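Civstead's Friday noodle lunch is coming back, and I'm already hungry

30 October 2020

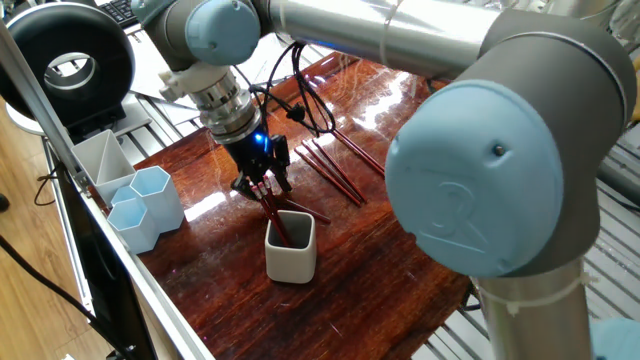

Dark red sticks and a small square cup on the tabletop.

OK, so I've been sitting on this one all week and I'm finally allowed to write it up. The noodle lunch at the Kendance building is coming back! If you moved to Civstead any time after February you won't know what I'm going on about, so let me back up a bit.

Up until last winter, the ground floor of Kendance (the old seed warehouse on Jotell Street, the one with the green doors) turned into a lunch counter one day a week. You paid at the door, you got a bowl of broth and noodles, and you sat down next to whoever was there. I met my dentist that way. I also met the man who sold me my terrible car, but I don't hold that against the soup.

Stellan Sjöberg is the one bringing it back. He ran the kitchen at Ruotsalainen, the little place by the bus station, until the lease ran out in the summer, and he's been cooking out of his own house ever since, mostly for neighbors who knew to call ahead. I talked to him on the phone for an hour, and I'd say we spent 10 minutes of that on the lunch and the rest on mushrooms. He has strong feelings about mushrooms.

The plan is takeout only for now. You order by phone the day before, you get a pickup time, and you come to the side door on Jotell Street, where there's a table set up outside under the awning. They'll make 87 bowls each week and then stop. I asked why 87 and Stellan said that's what fits in his two big pots, and he's measured it, and please don't ask him to squeeze in one more.

There are 3 soups to start with: a clear chicken one, a mushroom one with no meat in it, and a spicy pork one that he says is hotter than the version he used to serve at Ruotsalainen. (I had that version. I cried a little. I'm getting it again.) The noodles come in a separate container so they don't go soft on the drive home, and you tip everything together when you're ready to eat. He'd like you to heat the broth up first, properly, on the stove, and he got pretty worked up about people using the microwave, so maybe keep it to yourself if you do.

A bowl is 9 dollars, same as it was before, and you can pay by card or bring cash in the right amount. There's also going to be a jar for anyone who wants to cover a bowl for somebody else. The old jar paid for 1022 lunches over the years the counter was open, according to the notebook Stellan kept by the register, and he still has the notebook.

As for sitting down together again, he wouldn't give me a date and I didn't push. The long tables are still in there, stacked up against the back wall. Kendance has room for 100 people when it's full, and I really miss the noise of that place, all the coats piled up on the windowsill and somebody's kid under the table.

First pickup is next Friday, from 11:30 until the pots are empty. Phone orders open Thursday morning at 9, and the number is on the sign on the green doors. Parking on Jotell Street is still a mess from the water main work, so come in from the library side and walk the last block. Chopsticks are in the bag if you ask for them when you order, and spoons you'll have to find at home.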